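Grasping when the arm has more than one way to hold on

I promised in April that I would write up the suction-or-fingers work properly, and a few of you have been kind enough to nudge me about it since, so I have made a big pot of tea and I'm going to have a go. It will ramble a bit. It is raining and I have the whole afternoon.

The question we started with sounds very simple. You have a bin with a jumble of things in it, you have an arm that can pick with a suction cup or with fingers, and you want the software to decide which to use and where to put it. The usual way is to train one network to score suction spots and another to score finger grasps, and then go with whichever number is bigger. We did that for months and it was fine, until it wasn't. The two networks had learned from different data and they were confident in different ways. The suction one was a terrible show-off. It would give a lovely high score to anything flat, and so it won nearly every argument, including the ones it ought to have lost.

Siobhán Hegarty had been grumbling about this for ages (she sat through more of the failed picks than I did, poor thing), and one Friday she drew the fix on the back of a delivery note from Stamex. Stop comparing the raw scores. Keep a small running record of how often each kind of pick comes off at each level of confidence, and correct the scores with it before choosing. People who do statistics for a living will recognise this as plain old calibration, and I make no claim that we discovered it. What we added is that the record keeps updating while the arm works, with old attempts slowly fading out, so that if a cup wears or somebody swaps the whole set of objects, the choice drifts along with it.

We called the planner Rurkis, after nothing at all, and the bit that does the correcting is Laller, which was meant to be temporary and has now been printed on a poster, so there we are.

Our first proper comparison was 123 picks with each version, the same sixteen objects tipped in afresh whenever the bin was cleared. The uncorrected planner failed 19 times. With Laller switched on it failed 8 times. I was so pleased that I rang my mum, who asked whether it could do the washing up. A good part of the gain came from shiny wrapping, where the old planner kept choosing suction on creases that would never seal. It was slow to learn that, mind you — the early picks in the run looked every bit as bad as before, and I nearly went home.

I should be fair about the weak spots too. The record is kept per kind of grasp and not per object, so one really awkward thing can drag down the score of a perfectly good method for everything else. And when the bin is nearly empty there are so few choices left that correcting the scores hardly matters. You are left with one item lying against a wall, and both options are poor. Lynch, our older planner, had a little nudging move for exactly that, and I rather miss it. We may bring it back.

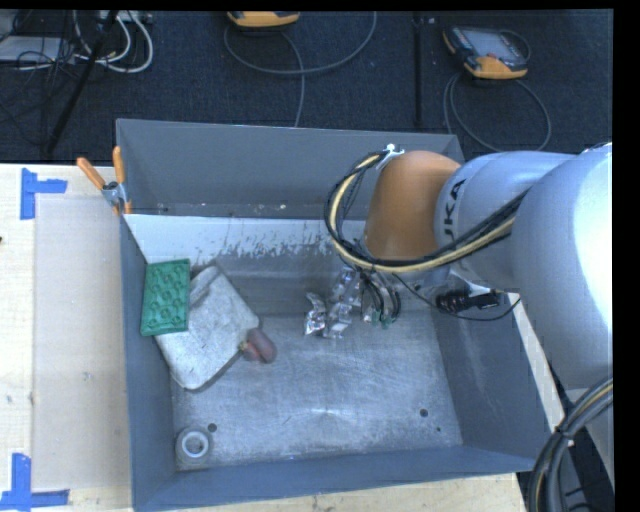
Filed under: Robot picking

The crinkly, see-through packaging beside the gripper is the sort of surface I've been going on about, all folds and bright highlights. Compare it with the big grey item with the rounded corners, which is large and flat and has a raised strip along part of it, so there's a fair discussion to be had about how to take hold of it. The green tray leaning by the left wall overlaps it as well, and overlaps are a whole other headache. Neither of our networks knows that lifting the underneath thing will drag the top thing along. Siobhán wants to feed in a rough guess at what is lying on what, and I want to see how far we get by always preferring the uppermost item, and we have agreed to try mine first as it's less work.

The roll of tape is my favourite test. Fingers can go inside the ring or around the outside, suction has only that narrow band to aim at, and the scores for all of these come out very close together, so a small correction can change the decision completely. If you are building something similar, do put a roll of tape in your set.

Next up is a longer run with the fading turned down, to see whether the record settles or just wanders about. I'll post the plots when I've made them readable, and if anyone has tried this with more than two kinds of grasp, please do leave a comment, I'd love to hear how you got on.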